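How far ahead do I need to buy drinks for a block party?

Posted by Enikő Szalai, 10 March 2024

Our street in Prurham has its party in May and I've been handed drinks, apparently for missing the meeting. Last year the cola ran out before the burgers were done and I still hear about it at the mailbox. We're expecting about 200 people, half of them under twelve. Do I buy now and store it all in my garage, or wait for a sale and risk it? My husband would like the garage to stay a garage.

Essam Benmoussa

Wait. Soda goes on sale before every long weekend, and your garage will cook it if you get a warm April. Check the date on diet stuff especially, it goes flat-tasting sooner than regular. I plan on two drinks a head for the first couple of hours and one an hour after that, then I add water, which people claim they won't drink and then do.

Get more ice than feels sane. I bought 40 pounds once and it was a puddle by two o'clock.

As for serving, don't put everything out at once. Kids open a bottle, take one sip and go find a fresh one. I keep a few on a rack next to the snacks and the rest in a cooler behind my chair, where I can give people a look. Small bottles beat the big ones, which go flat and get knocked over by somebody's uncle.
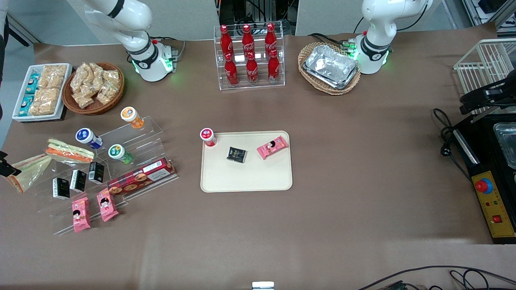

Bozsik disagrees about the small bottles and says two-liters and a stack of cups cost his street half as much, uncles included. He also says to write names on the cups, though in my experience the marker is gone by the second kid.

Jadalex

just make it byob. we did and had leftovers till Thanksgiving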